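Measure Twice, Pour Once

The Trerville kitchen class is back in January, and we are once again asking people to measure things. Last winter's salad dressing night produced 12 dressings from one recipe, and two of them could have stripped paint. "A glug" is a fine unit at home, where only your family suffers.

This time we're doing vinaigrettes, a lemon syrup and the Gudeck mustard sauce, which has its fans. Class starts at 7 p.m. upstairs at 211 Baysal Street. There are 20 places, and the fee covers ingredients and one jar to take home. Bring a second jar if you're an optimist. Sign up at the front desk, and please return the whisks from last time. We know how many we had. 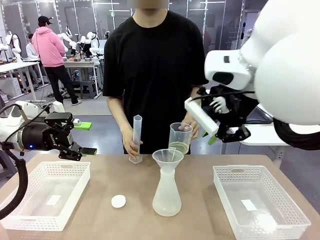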